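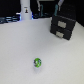 Ticket: table cell stopping for no clear reason
Opened: November 13, 2022
Status: closed, rule added to cell sheet
Site: Drarnell

Problem as reported: the Trotari job halts on the approach move with a protective stop. It stopped 3 times before the shift lead locked it out. The controller shows a force limit fault and nothing else.

First checks:
– Speed setting was 1000 mm/s. Our limit for shared tables is 700. Set it back. Still stopped on the next run.
– Pulled the change log. The tool was swapped in January and the payload was never entered again. The controller was still using the old tool's weight. 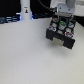

Weighed the tool with its plate and bolts, entered mass and center of gravity, and ran the job 9 times at 700. No stops. I did not raise the force limit. Please don't clear this fault that way – the limit comes from the risk assessment and only the Stollitz safety group can change it.

Rule added to the sheet: any tool change means a new payload entry, a slow test run and a line in the log before the cell goes back to auto. Cable slack gets checked at the wrist with the joint at both ends of its travel.

Still open: the Bakhtiari cell uses the same template. Needs its own ticket.

This site uses cookies to keep you signed in. Accept | Manage settings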